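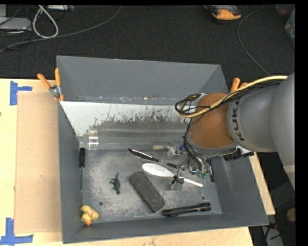
Writing & Reading > General Craft

Reading in your genre while drafting: yes or no?

inkbarrow
I'm on chapter 4 of a portal fantasy and I've stopped reading fantasy completely. Every time I pick up something good, my own pages start sounding like it. Last month I read the first Braltmont book and wrote two scenes in a voice that wasn't mine. Had to cut both. Do you all stop reading while you draft, or push through it?

mossgate_90
Push through. If a voice rubs off on you, you fix it in revision. I read every night and I've finished three novels that way. A year without reading your own genre sounds miserable.

tallowline
I stop. I tried it the other way and my second book came out as a bad copy of Trorkthorpe. My critique group spotted it in the first 13 pages. Now I read history and cookbooks until the draft is done.

mossgate_90
That sounds like a revision problem to me. You could have caught it yourself in the second pass.

tallowline
I did a second pass. It was in the plot as well as the sentences. Hard to revise out a whole mentor character.

ferncopy
It depends on how fast you draft. I do up to 155 pages in a summer, so going without fantasy from June to August is no hardship. If you take three years over a book you can't stop reading for all of it.

inkbarrow
I'm slow. Probably two years for this one. So ferncopy's way is out for me.

ferncopy
Then read in the gaps. Finish a section, take two weeks, read whatever you want, then reread your own last chapter before you start again. The rereading is the part that matters. It gets your ear back.

oldharrow
I disagree with most of this. Beginners should copy. I typed out whole chapters of other people's books when I started and it taught me how long a scene needs to be. You will sound like someone else for a while. So what?

tallowline
Typing out chapters as practice is fine. Sending one to an agent is different.

oldharrow
Who said anything about agents? The OP is on chapter 4.

inkbarrow
No agents yet, correct. I think I'll try the gap idea. I also moved my writing to 6 in the morning so there's a night's sleep between the reading and the work.

mossgate_90
Mornings helped me too. Post again when you get to the middle, that's where I always get stuck.

inkbarrow
Will do. Next section should be done by Thursday, then I'm starting Braltmont two.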